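Unit 8: Collecting demos for the desk-tidying project
Handout for the Birnthorpe robotics course

Okay, so by now your team should have a task written down and a hand-held gripper signed out from Satish Rajput's shelf. My own pick is the desk task, mostly because I have a desk and it's always a mess, and I'll use it all the way through this unit.

A few things I'd like you to settle before you record anything. Decide where each object starts and where it should end up. Write it in the team log in one sentence. If it takes you two sentences, the task is too big — split it! Then open the fingers wide at the start of every demo, so all your clips begin from the same pose. I skipped this last July and ended up relabeling 200 clips by hand, which I don't recommend.

Also, leave the background stuff alone between takes. Books, cups, flowers, whatever lives there. We'll shuffle it on purpose in the second round. 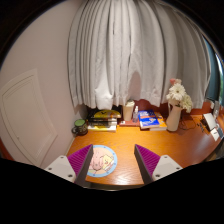

Fingers open at the desk, round mat on the left in both views.

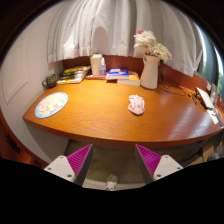 Rasha Shboul wrote back on the draft of this handout that her team had tried the same pose every time and their policy got lazy, fine from that one spot and lost from anywhere else, so couldn't we vary the start a little? Fair point, and yes, but do it in round two. For round one I want boring, repeatable clips so you can tell whether your labels are any good.

For next time: 2 short demos per person, uploaded to the Zornodex folder with your log sentence as the title. Selina Rainer is holding the gripper sign-out sheet, so ask her if you need an evening slot.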